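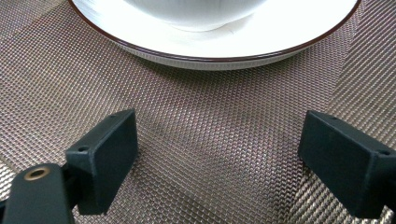
Classé dans : Livre ancien > Médecine > Notes de collation

Reprise en avril de la notice du Lamptey, traité des maladies de la peau imprimé à Flolthorpe, in-quarto, sans date au titre. La fiche précédente indiquait « complet des planches » et renvoyait à la table. Or la table est celle de la première émission, reliée par erreur dans un exemplaire de la seconde. Elle annonce cinq planches hors texte en chromolithographie ; le volume en contient quatre, plus une gravure sur bois tirée dans le texte et légendée « Pl. » comme les autres. Le compte tombe juste si l'on ne regarde que les légendes.

Collation par cahiers : signatures régulières jusqu'au cahier K, puis un carton de deux feuillets, non signé, monté sur onglet. Le papier du carton est plus mince et les pontuseaux ne sont pas à la même distance que dans le reste du volume. Pagination continue malgré cela. J'ai donc noté le carton dans la formule et laissé la pagination telle qu'imprimée, sans crochets.

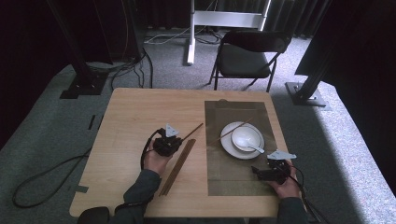 Restait la question des planches. Gebhard Schnyder, qui a décrit l'exemplaire Tunari, lit « lithographie coloriée à la main ». À la loupe, le grain des teintes est celui de la pierre, avec un repérage décalé visible dans le rouge sur le bord des lésions. Aucune reprise au pinceau, sauf peut-être sur la planche de l'érysipèle, où un rose déborde du trait. Je maintiens chromolithographie et je signale la retouche possible en note.

Les serpentes manquent à trois planches. Leur trace subsiste dans le fond de cahier, sous forme d'un talon étroit, bruni. La décharge d'encre sur la page en regard laisse penser que l'ablation est ancienne, sans que je puisse la dater.
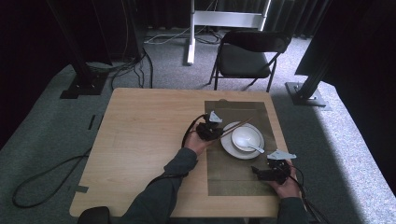 Groupe de travail Livre médical ancien, section Description matérielle

Sur la reliure : demi-chagrin brun, plats de papier marbré, dos à nerfs, mors supérieur fendu sur presque 4 cm. L'étiquette du libraire Takow est collée au contreplat, par-dessus un ex-libris arraché dont on distingue encore le filet. Ursina Strebel propose de transcrire l'étiquette en zone d'exemplaire et de ne rien dire de l'ex-libris tant qu'il n'est pas identifié. Je préfère mentionner l'arrachage, qui fait partie de l'état.

Pour l'adresse bibliographique, le lieu est donné sous sa forme latine à la page de titre et en langue vulgaire au colophon. Transcription des deux, forme retenue en vedette : Flolthorpe.

À vérifier encore : le faux-titre, dont la contremarque ne correspond ni au corps du texte ni au carton. Il peut provenir d'un autre exemplaire. La notice corrigée est en ligne avec la mention « provisoire » ; l'ancienne reste consultable dans l'historique.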